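Reading time: 2 min
Filed under: Home Builds > Course Notes
Search this site... Go

Week 4: soft stuff on shiny tables

My living room is the workshop this week, so bring slippers! We're still on the Dirkel build, and I want you looking at how the linkages sit on either side of the body before you touch your own screws.
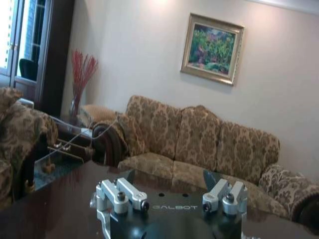
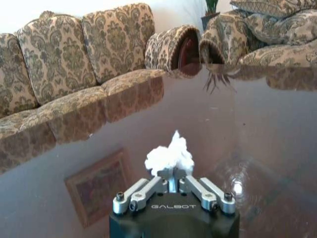

Photos: Dirkel build notes, September 26, 2019

Polished wood is mean to a wrist camera (reflections everywhere, sofa included). For homework, close your fingers on a cotton ball without flattening it, starting at position 1,784 and stopping by 1,855. Write down where yours grips. Mine changes daily, ugh.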